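November, bench 4

Read the Osard handling guideline again, the draft Pinenau wants us to sign up to. Still not convinced. It says soft goods must be "presented in a repeatable state" before each grasp, and never says what repeatable means for a glove. A glove has a front, a back, a thumb that goes where it likes.

Rules I'd keep:

- Jaw faces checked before each block of 24 grasps. Lint counts as a finding, write it down.
- One item type per log line, even when gloves and mitts share the table.
- Thumb position noted for every glove – over the palm, under, or out.

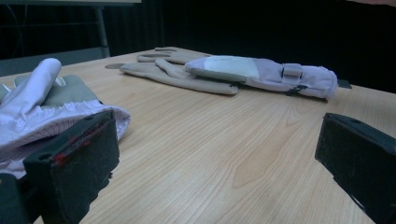
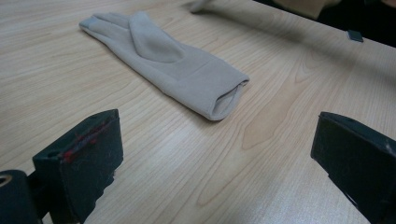
## Objections to send to Meredith

Clause on "clear separation between items" would rule out any overlap. Fine for a demo. Useless for Etar, whose bins are nothing but overlap.

The pass mark rests on 141 grasps, apparently all on one kind of glove. Our own log is at 702 and I wouldn't set a threshold from it yet.

Also no word on beige fabric on pale wood. Either specify a table color or admit the score depends on it.

Not signing until the separation clause is reworded. Ask for their raw log too.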